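Skamier Wrist Kit, reviewed after a month of sorting runs

We bought the Skamier kit in July to record demonstrations for a tidy-the-desk policy. It comes with two wrist cameras, printed finger tips and the Borbély recording software. The price was $449. The Gornine set is $319 but has no wrist cameras.

Setup took a morning. Ekkachai Thammasiri did the calibration and had both arms logging by 11.

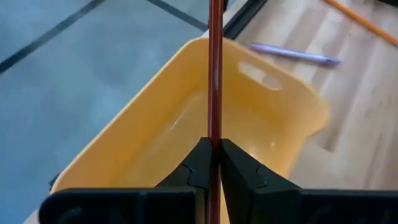 Thin items are the hard part of our task, and the tapered tips hold a pencil well if the operator comes straight down. Coming in at an angle, we had more slips. Pens were easier to pick up than erasers lying flat.

Our best session gave us 72 usable episodes. We threw out 8 more for dropped frames, all on the left camera, and a new cable fixed it.
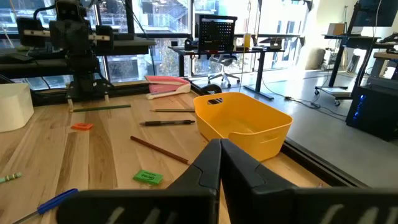 Between episodes you have to scatter the stationery again by hand. The software has a reset timer for this, but it can't be set longer than a minute, and a full table takes more than that. We turned it off and used the foot pedal.

Labeling is plain and quick. You type one sentence per episode and can edit it later. Export to our training format worked the first time.

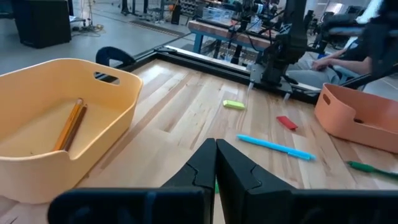

Page last changed: Thursday, 4:10 p.m.

Support is through Dimstead, the reseller. They answered the cable question the same day. Spare finger tips are sold only in pairs.

Rating: 4 out of 5. I would buy it again for tabletop work.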